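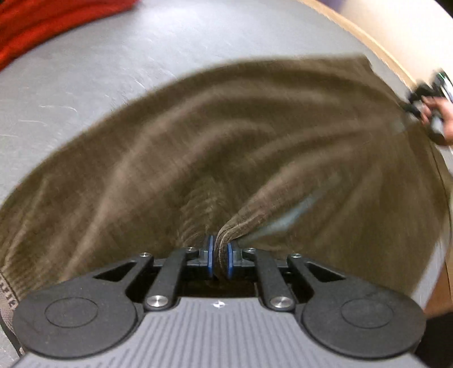
Skistau, Do 6. August

Der braune Cord, beim Zurechtziehen auf dem grauen Tisch. Oben links in der Ecke liegt noch etwas Rotes, dazu weiter unten mehr.

Willkommen in der Stoffgalerie, Abteilung Sommer! Wer schon länger mitliest, weiß ja, dass ich im August immer meine Kisten durchgehe. Alles kommt einmal auf den Tisch, wird auseinandergezogen, angeschaut, gefaltet und wieder weggeräumt (oder eben doch nicht weggeräumt, weil mir beim Falten einfällt, was ich daraus nähen könnte, und dann liegt es bis Weihnachten auf dem Stuhl). Dieses Jahr fange ich mit dem Cord an, weil ich mich auf den am meisten gefreut habe.

Zum Bild
Ich mag daran, wie der Stoff von der einen gerafften Stelle aus aufgeht wie ein Fächer. Die feinen Rippen sieht man genau dort am besten, wo er zusammengedreht ist, weiter außen ist alles in Bewegung und entsprechend verwischt. Stört mich überhaupt nicht. Cord auf Fotos sieht sonst immer aus wie ein Brett, und dabei fällt er so schön! Am linken Rand läuft noch ein gemusterter Streifen mit, fast ein bisschen wie Schrift.

Zum Stoff
Das Stück habe ich von Relu Sârbu, der in Jitaru seinen Laden aufgelöst hat. Feincord, 88 Zentimeter lang, gewaschen und zum Glück nicht eingelaufen. Relu hatte ihn eigentlich für Hosen gedacht, aber für Hosen reicht er mir nicht, dafür bin ich zu groß und zu ungeduldig beim Puzzeln. Ich schwanke zwischen einer Weste und einem Kissenbezug für die Bank im Flur. Wenn es die Weste wird, brauche ich noch Futter, und da käme dann das Rote ins Spiel – Braun mit rotem Innenleben, das hat was. Jaime Antunes meint, das sehe aus wie ein Nikolaus im Försterkostüm. Jaime trägt allerdings seit Jahren ausschließlich Dunkelblau und ist bei Farben nicht stimmberechtigt.

Zum Falten
Ein paar von euch haben nach dem letzten Beitrag gefragt, wie ich Cord lagere. Also: gar nicht besonders schlau. Ich fasse eine Ecke, ziehe sie schräg nach außen, bis die dicken Falten weg sind, dann kommt die nächste dran. Danach streiche ich einmal mit der flachen Hand in Strichrichtung drüber und lege locker zusammen, rechte Seite nach innen. Scharfe Knicke mag Cord nicht, die bekommt man später nur mit viel Dampf wieder heraus (von links bügeln, bitte, sonst sind die Rippen platt). Schwere Stücke rolle ich lieber auf eine Pappröhre. Bei diesem war mir das zu viel Aufwand, der liegt jetzt ganz oben in der Kiste und bekommt nichts draufgestellt.

Zum Tisch
Ja, der hat Kratzer und helle Schrammen, und ja, der bleibt so! Ich bin neulich gefragt worden, ob ich für die Fotos nicht mal eine Decke drüberlegen will. Will ich nicht. Auf einer Decke rutscht mir alles weg, und das Grau ist für braune Stoffe wirklich ein dankbarer Hintergrund. Die Holzkante drumherum mag ich sowieso.

Und das Rote?
Kommt als Nächstes dran. Davon habe ich mehr, als ich je verarbeiten kann, und ein Teil geht demnächst nach Nastville zum Stofftausch. Tauschen würde ich am liebsten gegen Knöpfe, gern aus Horn oder Holz, für die Weste. Falls es doch das Kissen wird, nehme ich auch einen Reißverschluss in Braun.

Wer Cordreste abzugeben hat: Ich suche noch etwas in Senfgelb oder Flaschengrün, auch kleine Stücke, daraus werden Taschenbeutel und Nadelkissen. Breite Rippen gehen auch, die sind nur beim Nähen ein bisschen störrisch – da hilft ein langer Stich und viel Stecknadelei. Schreibt mir einfach unten in die Kommentare, möglichst mit den Maßen dazu. Bis Ende August bin ich fast jeden Abend am Sortieren und antworte zwischendurch.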